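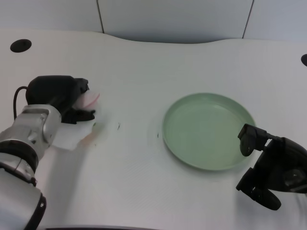
2 min read

The two-arm cell at Dridari is back on the schedule, and the word going through the building is "fixed." I'd hold off on that word for now.

For anyone who doesn't get down to that end of the floor, the cell is two arms facing into one white table, with a black two-finger gripper on each. The test job is plate handling. The left gripper deals with the small item, the right one works at the rim of a green plate. It doesn't sound like much, and it was missing often enough in August that Jong-dae So pulled it out of service and asked for a proper look.

Camargo, who sold us the cell, blamed our lighting. Then they blamed the plate. Their third email recommended the Bollton calibration package, which they also happen to sell. Myung-ja Ji did what I wish we had done before reading any of those emails and checked the bolts. Two of the screws holding the left gripper to the wrist had backed off enough to turn with a finger. She cleaned the threads, put in new screws, tightened them to the number in the manual and marked the heads with a paint pen so the next person can see whether they've moved.

Next came the cable. On the left side it leaves the back of the gripper in a loop and drops down along the arm, and how big that loop is matters more than the manual lets on. Too short and it pulls when the wrist turns over. Too long and it finds something to catch on. Deok-su Wang thinks ours was too short from the day of installation. Camargo says it was to spec. I asked which spec and am still waiting.

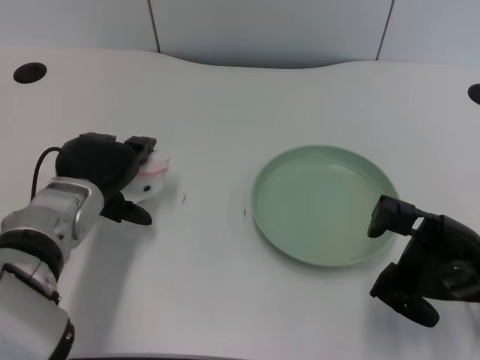

With the screws and cable done, Tae-yang Sun re-taught the plate position. The right-hand fingers have to go either side of the rim, one over it and one outside, and the old position had the upper finger coming in too high. He did it by hand at slow speed and ran it 30 times, then 300 more overnight. The overnight run logged 7 misses. Before the work, a run of 400 gave us so many that the log filled up and stopped recording, so I can't tell you how much better 7 is. Better, certainly.

I have two doubts. All of those runs used the same plate on a table that had just been wiped down, and the real job won't be that tidy. And we changed the screws, the cable and the taught position in the same week. If it starts missing again we won't know which of the three to look at first. Do-yoon Seok says that's a fair price for getting the cell back. Maybe so, but I'd have liked a day of running between each change.

Until November the routine is as follows. Check the paint marks on both wrists before the first run. Look at the cable loop with the arm parked and again with the wrist turned over. Wipe the table and the finger pads. Write down every miss with the time, even if the next try works — especially then.

The Cokasel spare pads are in the gray drawer under the bench. Please sign for them. As for the Bollton package, we have a quote and I haven't signed it.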